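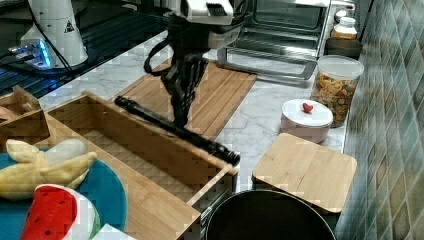
The Box Will Not Save Your Kitchen

Somewhere in the last few years, we were all persuaded that a messy kitchen is a container problem. Buy the right boxes, the argument goes, and the clutter will sort itself out. Bamboo is the favorite, being pale and pleasant and looking good next to marble. I have bought a fair amount of it myself, so I write as a repeat customer with doubts.

My doubts started in September, when I emptied my counters for a week and put things back only as I used them. The toaster oven came back the first morning. The cutting board came back by lunch. The bamboo boxes, which had been sitting out for two years holding what I would have described as "kitchen stuff," never came back at all. When I finally opened them to see what I'd been missing, I found birthday candles, a tape measure, takeout chopsticks and a key that fits no lock in my house.

Keerthana D'Souza was not surprised. She has been clearing out other people's kitchens for long enough to have strong opinions about drawer dividers, and she runs a small home-organizing outfit called Brultavow. I had expected a sales pitch. What I got was a woman who tells clients to return most of what they bought before she arrived.

"An open box on a counter is an invitation," she told me. "You put it down empty and you feel organized. Then something gets dropped in because it was in your hand. After that it's a junk drawer with better posture."

Her test is a dull one, and I mean that as praise. Before a box is allowed to stay, you have to say out loud what goes in it, in one or two words. "Tea" passes. "Onions" passes. "Odds and ends" fails, and so does "things for the kids," which she says is the answer she hears most often.

The kids' stuff deserves a paragraph of its own. Play food migrates. A toy banana turns up by the real bread, a slice of toy watermelon ends up on a real plate, and at some point a parent stops carrying it all back to the bedroom. The usual advice is to give play food a pretty bin in the kitchen and call it a station. D'Souza is cool on stations. If the child plays at your feet while you cook, she says, fine, use a low shelf. If not, the station is one more thing to wipe under.

Then there are the long objects. Every household has them: the collapsible pole, the extending duster, the rolling pin that is a little too long for the drawer. They don't fit in the box, so they lie across the top of it or over the cutting board, and everyone works around them until company comes. I asked three organizing brands what they suggest. Cesier sells a deeper box. Kartha sells a longer one, with a divider. Drultska sent me a link to a wall rail, then a second link to a set of boxes that hang from the rail. It did not seem to have crossed anyone's mind that a pole could go in the broom closet.

The money is worth a look too. I added up my own receipts, a thing I don't recommend doing late at night, and came to nearly $310 in boxes, trays and risers. One tray alone cost $50. It holds other trays.

I should be fair to the stuff. A plain rectangular box with decent walls is a useful object. D'Souza keeps one next to her stove for garlic and shallots and says she would be annoyed to lose it. Bamboo is light enough to lift with one hand, and it looks better on a counter than clear plastic does – at least until it picks up a ring from a wet glass. Mine has several. The label said to oil it now and then. I never have, and I have yet to meet anyone who does.

What I object to is the order of operations. The photographs in the catalogs show the box first and the life second, with three lemons arranged in it by somebody who will never need to find the scissors. Real counters work the other way around. You make toast, you chop something, you put down whatever you walked in with, and the surface fills up according to who lives there.

So I tried it D'Souza's way. I set a timer for 30 minutes and cleared everything that wasn't used daily, with no new purchases allowed. The board stayed, along with the toaster oven and one box, for tea. The candles went to the hall closet and the mystery key went into an envelope, which I realize is a kind of box.

The counter has stayed mostly clear since then. There is a screwdriver on it this morning, and some mail. I have noticed myself looking at the spot beside the tea and thinking that a small tray would fit there.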